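Zunon T5 Mobile Arm for Shop and Home Chores
Rumdale Automation / Light-Duty Handling
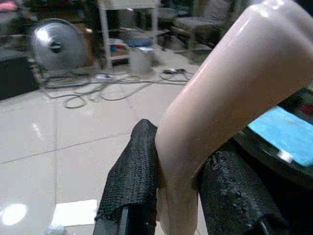

Can a machine take over the chores in a store or a house yet?

A few of them, with someone nearby. The T5 will pick up, carry and put down single items it has been shown before. It does not fold fitted sheets, dress display figures or clear a cluttered floor by itself.

What it does today
Moves rigid items up to 5 pounds between shelves, carts and tables
Wipes flat counters with the Taltard pad kit (sold separately)
Returns stock to marked bins at closing time

What still needs a person
Clothing with buttons, hooks or straps
Glass and anything with a loose lid
Stairs, thick rugs and floors with cords on them

Gripper
Two fingers, parallel close. Fabric and foam covers are available and slip on without tools. Use fabric on painted or polished surfaces. Foam holds better but wears faster and should be checked every 12 weeks in daily use.

Power and size
Run time is some 2 hours per charge. The base is 26 inches wide and will pass through most interior doors.

Ordering
Units ship from our Stockdale warehouse with one charger and one pair of fabric covers. Foam covers are back in stock in February. Setup at your location is quoted separately.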